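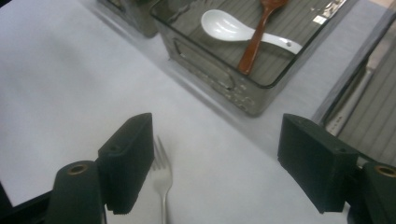 4. Entering labour contracts in the Didel register

The Didel register holds one record for each plantation worker named in a contract of service, whether the worker came alone or as part of a family group. Records are typed from the original sheets or from the Pfeiffer copies, never from a printed summary. Before opening a bundle, choose a work surface that is smooth and pale, under even light. Faint pencil notes in the margins are easier to read in such conditions, and small fragments that come away from the paper can be found again.

4.1 Before you start

You need an Akano account with entry rights, the bundle number and the current list of estate names. Sheets in bundle 2366 have two sets of folio numbers. Use the set in ink. The pencil set dates from an earlier sorting and does not match the catalogue.

4.2 Creating a worker record

1. Log in to Akano and select Register, then New record.
2. Enter the bundle number and the folio number. Do not type leading zeros.
3. Enter the worker's name exactly as written. If the clerk has used two spellings on one sheet, put the first in Name and the second in Name (variant).
4. Enter the port of departure and the port of arrival from the pull-down lists. If a port is missing from the list, select Other and type it in the box that opens.
5. Enter the length of the contract in months. Where the sheet gives years, convert. A term of 2 years is entered as 24.
6. Enter the stated age. If the sheet reads "adult" or the like, leave Age blank and tick Age not given.
7. Select the estate.
8. Press Save. The record number appears at the top right of the form. Write it on the tracking slip, not on the sheet.

Note: The age field accepts whole numbers only. Entries below 18 open a second panel headed Minor, where the name of the accompanying adult is entered. If no adult is named, type "none stated". The panel cannot be closed while it is blank.

Caution: Do not correct place names to their modern forms. The modern form is added from the estate list when the record is saved, and a corrected entry will fail to match.

4.3 Renewals and returns

Many workers appear on more than one contract. A renewal is not a new record.

1. Search for the worker by name and estate.
2. Open the record and select Add renewal.
3. Enter the date and term of the new contract.
4. If the sheet is marked as a passage home, select Return instead. Enter the date of sailing only if the ship is named — a date of discharge from the estate is not evidence of return.

If the search finds two possible workers, do not choose between them. Save the renewal as Unlinked and add both record numbers in the Remarks field. Unlinked entries are reviewed by Volker Rieger each October.

4.4 Exporting a batch

Saved records are held in batches of up to 20. When a batch is full, Akano locks it and shows the Export button. A part batch can be exported by selecting Close early.

1. Select Export, then Drarex format.
2. Check that the number of records shown agrees with the tracking slip.
3. Press Confirm.

Caution: Closing the browser during an export leaves the batch locked. Wait for the green bar to clear. A locked batch can only be released by an administrator.

Section last revised February 11, 2021. The field for mother's place of birth was removed in this revision; values entered earlier have been moved to Remarks.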